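Camp registration ticket 1909 - returning camper shows as new
June, by Huia Paewai
2 comments

Reported: Noemi Villa applied for her son's second summer at Mustbridge. The form treats him as a first-timer and wants the swim test and the new camper fee again.

9:40 am. Avetix support says the parent must have typed a different birthday. I doubt it. I have her paper form from last year and the dates match.
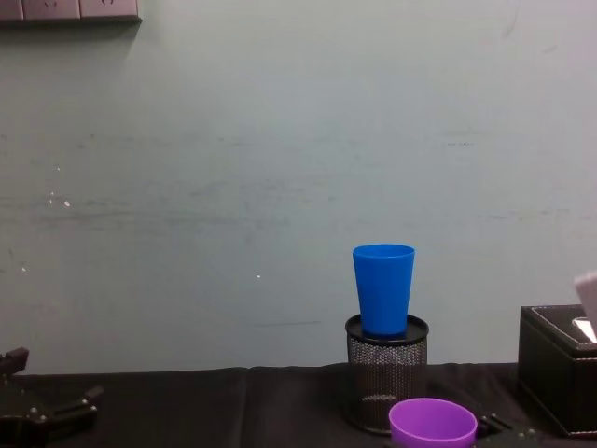

10:15 am. Asked Noemi to log out and try again, as Avetix wanted. Same result, same fee. Ramil Macapagal tried it from the office computer and got the new camper page too.

11:30 am. Avetix now says it's "likely a browser issue". Two computers, two browsers. I'm not convinced anyone over there has opened the record.

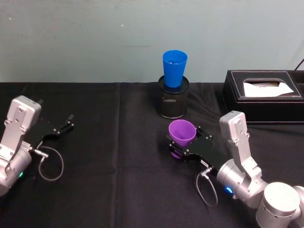
1:20 pm. Pulled last summer's list myself. Cabin 2 is all there except for him. He's sitting under Espiritu, the day program, with no cabin and no week. He slept here for seven nights - I signed him in.

2:05 pm. Sent that to Avetix. They offered to merge the records overnight. The last merge put 162 campers on the wrong bus list, so I said no and asked for this one to be fixed by hand.

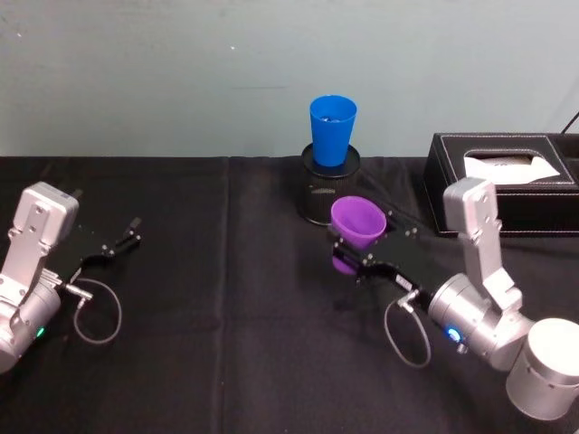

Purple cup held by the right arm, with a blue cup behind it.

3:50 pm. Record moved by hand. Noemi sees the returning camper page and the fee is gone. Swim level still blank, so Princess Saludo is adding it from the waterfront book.

Leaving this open. Avetix marked it solved at their end, but I want to see the cabin list print properly first.

Shares: 2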